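Call for participants: working group on good practice for shared robot workspaces
Posted 3/24/22

Akeo is looking for 12 people who work next to robot arms and are tired of being told it's all been taken care of. We want you to help write a short set of working rules for benches where an arm handles everyday containers: bottles, pumps, jars, tubes. The rules will be tried out at our Warnalcombe site and then, if they survive, put in front of a wider group.

We should say up front that we don't think much of most documents of this kind, including our own last one. The Hiebert guide ran to 1117 numbered clauses. We asked operators which ones they used during a shift. Most of them named the same few, and two of those turned out to be misremembered. A rule that lives in a binder protects the binder.
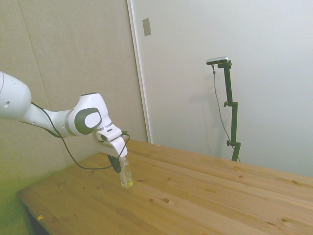 So the new text gets 8 pages. If a clause can't be checked by the person standing at the bench, in the time they have, it goes out. We'd like help deciding, among other things:

How close a person may reach in while the arm is holding something, and who gets to say it has stopped.
Where the stop button goes, and whether "within reach" means anything when the bench is shared by a tall person and a short one.
What to do about cables. Every guide says to keep them tidy. Few say what tidy is.
Whether a container with liquid in it needs its own rule, or whether we're kidding ourselves that people will look it up.
What has to be written down after a drop or a bad grip, and who is going to read it.

You don't need an engineering degree. You do need to have spent at least a year setting up, running, cleaning or fixing an arm of any make. People who only buy them are welcome to read the draft when it's out. If you have written safety rules before, please tell us which of them were followed, and how you know.

The work is around 400 minutes a month through the end of June, part of it at the bench in Warnalcombe and the rest by phone. It's paid by the hour, travel included. You'll be asked to try each rule yourself before you vote on it — no exceptions for senior staff, ours included. Votes and objections are printed with the final text, so if you think a clause is useless, your reasons go in next to it.

We can't promise that anyone will adopt the result. We also can't promise it will make a bench safer, and we'd be wary of any group that did.

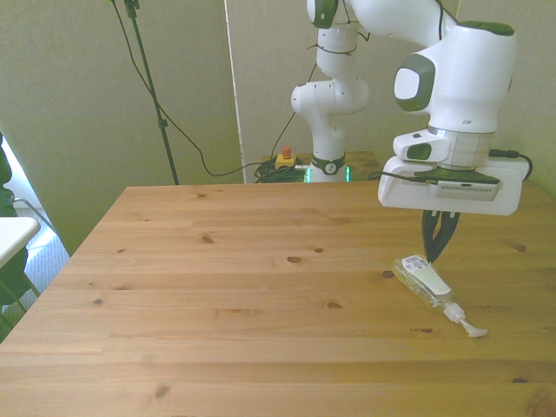

Ollen, which read an early version of this call, objected that a short document is just as easy to ignore as a long one, and that shops with poor habits will sign whatever is put in front of them. Their view is that money would be better spent on an extra hour of hands-on training per operator. We don't have a good answer yet. If you do, put it in your application.

To apply, send one page on a rule you have seen broken every day without anyone minding, and what you would replace it with. Résumés are optional. Mark it "Bench rules" and send it to the Akeo office in Warnalcombe. We reply to everyone, including the people we turn down.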